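## 3. Collecting the demonstrations

### 3.1 Task and materials

The task is a single hand-over step in shoe assembly. A sewn upper part has to be picked from a tray, lifted clear, turned to show its back section, and set down on a peg in a known direction. A person does this in a few seconds. For a robot the hard parts are the grasp and the turn. Sewn parts bend at the rim, the edges are finished with binding that can fold over, and decorated surfaces do not give a steady image from one moment to the next.

We worked with parts from four product lines supplied by Kundari, a footwear maker that sends its decorated uppers out for finishing. Two of the lines are plain, one has a printed pattern, and one is covered in rhinestones. All of the parts were seconds that had failed inspection for small faults such as a missing stone or an uneven stitch. We did not repair them. Loose thread ends and raised tabs of binding were also left as they came, as they are common on the factory floor and the policy has to cope with them.

### 3.2 Recording setup

All demonstrations were recorded at our Sellumcombe site on one arm with a two-finger gripper. The operator moves the arm by means of a second, smaller arm of the same layout, and the joint positions of both are logged. Images come from two cameras. One is fixed above the table and sees the tray and the peg. The other is mounted at the wrist and looks past the fingers. We log both streams at the same rate as the joint positions and discard any run in which either stream drops out.

The wrist view matters most in the last part of the grasp and during the turn. At that point the fingers and the hand block most of what the overhead camera can see, and the wrist camera has the part almost to itself. The price is a crowded image. The gripper takes up a good share of the lower part, and cables and brackets from the arm come in and out of view as the joints move. We tried masking these areas in an early version of the data and dropped the idea. The mask had to change with the pose, and policies trained with it were slower to correct a poor grasp.

Figure 3 gives a wrist view of a rhinestone part held upright between the fingers.
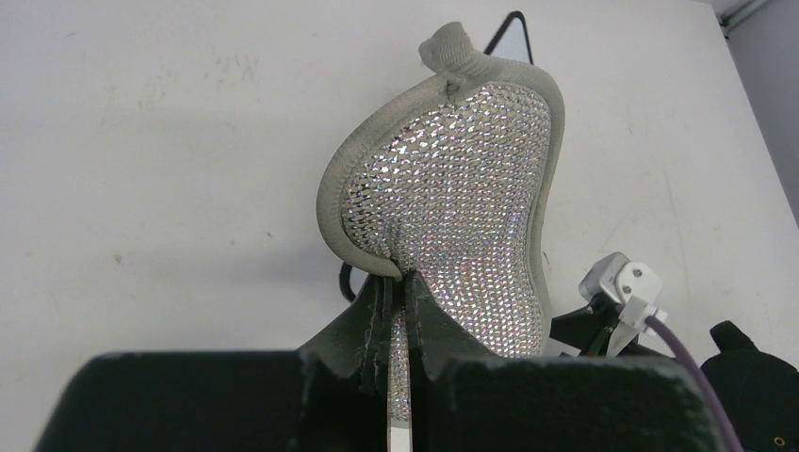

**Figure 3.** Wrist camera view of a rhinestone-covered part held in the gripper. Gray binding runs along the left edge and over the top, ending in a loose tab. Parts of the arm's wiring are also in view.

Two features of this kind of view shaped the rest of our procedure. The first is the surface. The stones pick up light as flecks of silver, pink, lavender, and blue, and these shift with small changes in angle. A tracker based on matching points between images lost the part on most of the rhinestone runs, so we do not use tracked points as input at any stage. The second is the binding. A loose tab changes the outline at the top of the part, and the outline is the best cue for telling which way the part is facing. We asked operators to ignore the tab and judge direction from the body of the part.

### 3.3 Operators and instructions

Early trial runs showed that operators differed mainly in where they took hold. Some gripped the part high on the rim and some gripped low on the narrow end. High grasps were quicker but bent the rim, and the part often swung during the turn. Low grasps took longer to line up and held better. We wrote a one-page instruction sheet that asks for a low grasp with the decorated face left clear, and all runs in the final set follow it.

The sheet sets three further rules. The operator must stop for a moment after closing the fingers, so that the end of the grasp can be found in the joint log. The turn must be made in one movement where possible. If the part slips, the operator should open the fingers, back away, and try again without resetting the scene. We keep these second attempts in the data. They are the only place where the policy can see how to recover, and removing them in a side test led to a policy that closed its fingers on air and carried on.

Operators worked in blocks of 20 minutes with a break between blocks. The tray was refilled by hand before each block, with parts laid down in no fixed order. We changed the height of the table lamp between blocks but did not move it during one.

### 3.4 Checking and labeling

We recorded 500 runs in total. Each was played back once at double speed using Plemora, our in-house viewer, which shows both camera streams next to the gripper opening. The reviewer marks the run as kept or dropped and places three time marks: fingers closed, turn started, and part released. Runs were dropped for a lost camera stream, for a part placed in the wrong direction, or for contact between the arm and the tray. After this step 340 runs remained, of which 89 use rhinestone parts.

The share of dropped runs was highest for the rhinestone line. Most of these were placed in the wrong direction. On playback it was often hard to say from the wrist view alone whether the operator had misjudged the part or had corrected too far near the end of the turn. In such cases the reviewer went by the overhead view of the peg and gave no reason code. We would record a reason from the operator right after each run if we repeated the work.

Time marks were less of a problem. The pause after closing made the first mark easy to place, and the release shows plainly in the gripper opening. The start of the turn is less sharp — some operators begin to rotate while still lifting — and we set it at the first clear change in the wrist joint.

### 3.5 Splitting the data

We split the kept runs by part and not by run, so that no single shoe part appears in both the training set and the test set. This is stricter than it may seem. Each second has its own faults, and a policy can learn to know a part by a missing stone or a crooked seam. With a split by run, the test scores for the rhinestone line were well above those we saw on the real arm. With a split by part, the two were close.

Color changes are applied to the training images in the usual way, but we keep them mild for the rhinestone runs. Strong changes to brightness turned the stones into flat white patches and hid the edge where the decorated face meets the binding. Cropping is applied to the overhead images only. The wrist images are resized and used whole, with the fingers in view, and the same settings are used for the Sönmez baseline in Section 4.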